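# Please Tidy the Imaginary House

The engineer who runs household testing at Flusum has spent most of the year in a home with no kitchen smells, no mail and no rent. It's a simulation, built to find out whether a planning program called Trimora can look over a room and decide what needs doing.

"People ask when the robot shows up," she says. "I tell them we're still working on noticing the sock."

The method is simple enough to explain over coffee, which she does, twice. Objects get scattered through the rendered rooms. Trimora receives views of each room and has to list what's out of place, then say where it should go. No arm moves. The list is the whole performance.
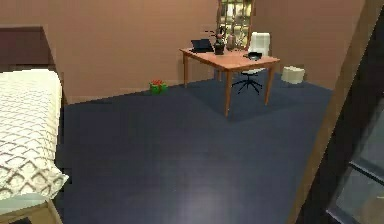
"Bedrooms make it cocky," she says. "It sees a desk, it sees a laptop, it thinks it's done. Then you ask about a gift on the floor. Is that clutter, or is it somebody's birthday?" The early version filed every present under trash. She calls this "a defensible position, but a bad product."

Her team ran 862 layouts, each one viewed from 4 camera positions. The score she cares about is agreement: does the program give the same answer when it sees the same room from somewhere else? At first it changed its mind in 20 percent of the layouts, usually when glass was involved.

"Glass is murder," she says. "It would report two toilets. Very confident about the second one."
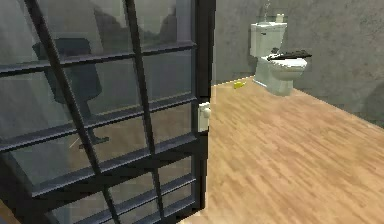
The fix came from a lab at Fallarley, where a group had been asking its own software to hold off on naming anything until it had compared views. Flusum borrowed the idea and spent 20 days making it run at a bearable speed. Disagreements fell by half. She had hoped for better and says so.

And a real house? The company has one lined up for December, a rental on Chaudhry Street with carpet she describes as "historically significant."

"I've asked them not to clean it," she says.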